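Brarach Home Skills Project
Progress report to the Maltilier fund, June 11, 2026

Work on the second part of the grant began in April, once the tables had been delivered and the storage room cleared. We have run 27 sessions so far on keeping a small home in order. Spending on containers, brushes and table coverings stands at 469 pounds against the 514 agreed, and we don't expect to ask for more.

The dressing-table unit took longer to settle than the kitchen one. Our first kit had seven items and people spent most of the session sorting them. We now start with one upright container and a brush on a clear white surface – the rest is brought in later, when the group is ready. 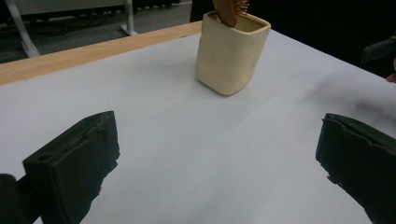
Irena Pawłowska has asked that the same containers go to the Votutine group before the summer break, as people there have very little shelf space and would use upright storage every day. She would also like the printed sheets in larger type.

We can meet both requests from the present budget. The Tudose order for extra containers has been placed, but no delivery date is confirmed. The bathroom unit is still in draft – two pages need rewriting and the list of cleaning materials has to be checked.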